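Search this site

4.2 Putting fruit on a plate

Clearing a counter is easy for a person and still hard for a machine. Most published tests use blocks or boxed goods. We chose fruit because no two pieces share a size or a skin, and because a kitchen gives the fingers very little room - a patterned cloth, a plate with a rim, a wall close behind. The Tlapale set holds 3000 episodes of this chore, recorded with hand-held grippers in home kitchens. Figure 3 shows the two-gripper case, with a large green citrus fruit in one gripper and an orange in the other.
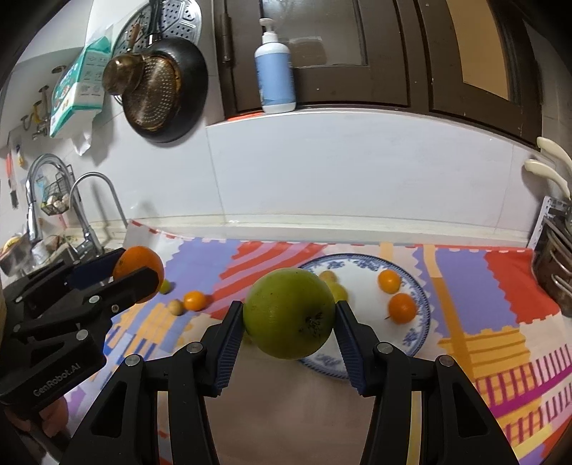 Teodoro Castillo objects that a chore like this says little about whether a machine is ready for the home, as a person picks the order, notices the soft piece and knows when to stop. In his view the grasp was never the hard part.

We accept part of this. The policy trained on Tlapale was run on the Flisard arm in the Staltberg test kitchen in August, over 215 trials. Small mandarins were placed well. Large fruit was dropped more often, mostly when the second arm crossed the plate while the first was still letting go. Stems were a separate problem: a grasp that closed on one tended to slip. Trials were stopped after up to 5 failed grasps. We did not score bruising, and a household would care about that.

The lower part of Figure 3 gives a second view of the same task, with a dark green fruit held stem down and an orange over the edge of the plate.

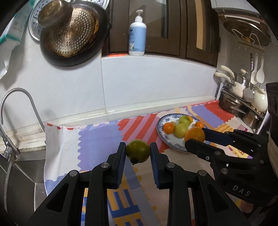

4.3 Comparison with shop-floor sorting

The Brullach line sorts parts of known shape under fixed light. The same policy needed no changes there beyond a new finger pad.

3 comments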